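Harkeo Room Reset Project
Progress report for July, prepared for Millberg
Submitted by Kavitha Achari

We have had a very good month, and I'm happy to be writing this one! The money you released in spring has been put to work on the part of the project we were most eager to get to: the small everyday mess that builds up on bedside cabinets, side tables and desks in the Harkeo shared rooms.

Spending
Of the 600 dollars set aside for supplies this quarter, 90 is left. Most of it went to sorting bins, liners and replacement drawer knobs from Polák, who got the order to us quickly and threw in a box of spare screws. I'd like to carry the 90 over to next quarter if that's all right with you.

What we did
Karthikeyan Mudaliar rewrote the clearing routine from scratch, and it's so much simpler than the old one. Cans come off first, then wrappers and bags, then the surface gets wiped from back to front. The old version had people starting with the wipe (I wrote it, so I can complain about it) and then going around things that should have been gone already. Open cans get checked for leftover drink before they go in the recycling bin - the Stestel hauler is strict about that and has sent two of our bags back.

We also settled the question of what counts as trash. A snack bag lying flat and wrinkled goes out once someone has looked inside. Anything with food still in it is folded over and put on the shelf by the door with a note.

The gray drawer cabinets have been the best place to work on all this. They have a good wide top, so people leave things on them constantly, and there are drawers right underneath for whatever is worth keeping.

Cabinet top with drink cans and a green snack bag:
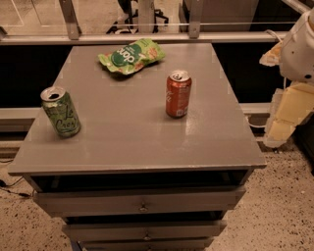
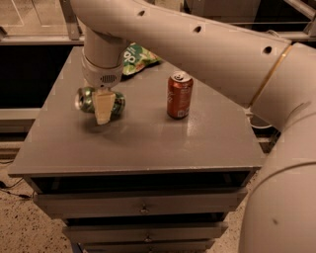

Next steps
Drawers are next. Karthikeyan has a first draft of the routine, and it covers what stays, what gets handed back and what to do with the loose chargers and pens that seem to live in every top drawer. I've read it twice and I think it's going to work well in the bigger rooms too. We still need a decision from you on labels: printed ones look nicer and hold up longer, handwritten ones we can start on right away. Please let Karthikeyan know which you prefer, and he'll get the order in before the next report.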